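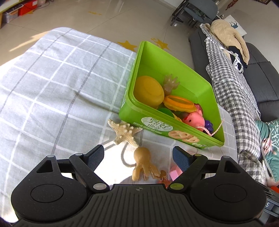
The Well at Skestdale

Vinzenz Lüthi paid 6 coins to hear his fortune, and the priestess told him to drink from the well before dawn. The moon's horse had drunk there, she said, and left its luck behind.

"Which horse?"

"The white one."

He had heard the same tale in Briltorport, where the horse was a bull and the price was 100. Still, he knelt. The water tasted of iron and old leaves. A hoofprint was cut in the rim, very deep, with the chisel marks still in it.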